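Pillham tool library to stay open through November after lease vote

13 June 2018

PILLHAM - The Pillham Tool Library will stay in its current home on Mancuso Street until at least the end of November, after the town council voted five to two on a short extension of its lease.

The library, which lends hand tools, garden equipment and sewing supplies to residents, had been told in the spring that the building would be put up for sale this summer. The extension gives it time to find a new site or raise the money to sign a longer lease with the next owner.

"It gets us through the busy season," said Graça Azevedo, who manages the library. "People are building decks and fixing fences right now. Closing in the middle of that would have been hard on a lot of households."

The library has 217 paying members. A household membership covers loans of up to two weeks, and most items can be renewed once if no one else has asked for them. Power tools need a deposit, which is refunded when the tool comes back clean and in working order.

Under the extension, the rent stays the same and the library pays for heat and water. It must also clear the rear yard, where larger items such as ladders and wheelbarrows are kept, so that surveyors can get in. Those items will move to a storage unit on Skinmont Road and will have to be reserved a day ahead.

Council member Junaid Rind, who voted for the extension, said the town had no offer on the building yet and would lose nothing by waiting.

"An empty building costs us money too," Rind said. "If a buyer turns up before the fall, we can have that conversation then."

Analyn Barredo, one of the two members who voted against it, said the council should have asked for a firm moving plan first. She said she supports the library but is worried that the same question will come back at the end of the year.
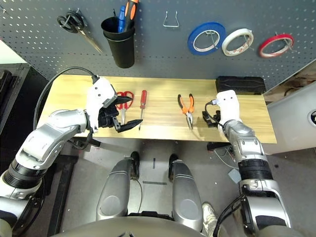
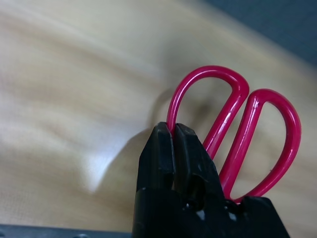
Hand tools and tape, first picture, and a pair of red scissors, second picture.

The library plans to ask for $4,000 from the Skornelow Fund, a local charity that gives small grants to neighborhood projects. The money would pay for moving costs and new shelving. A decision on the grant is expected before the lease runs out.

Two possible sites have been named so far. One is the former shoe repair shop next to the post office, which is smaller than the present space but has parking in back. The other is the ground floor of the old Skinmont Road school, where the storage unit is also located. The school would need work on its front entrance before it could be opened to the public.

Efren Navarro, who has been a member since the library opened, spoke at the council meeting in favor of the school.

"There's room for classes there," Navarro said. "The repair nights fill up every time, and we turn people away."

Repair nights and the basic sewing course will go on as planned at Mancuso Street through the summer. The sharpening service for scissors, garden shears and kitchen knives is also staying, though drop-off will be at the front desk instead of the yard gate.

Mark Anthony Dagdag, who runs the hardware store across the street, told the council he does not see the library as competition. He said borrowers often come to him for screws, sandpaper and paint.

Opening hours have not changed. Members whose cards expire before the end of November can renew at the desk or by mail. Anyone holding overdue items is asked to return them before the yard is cleared.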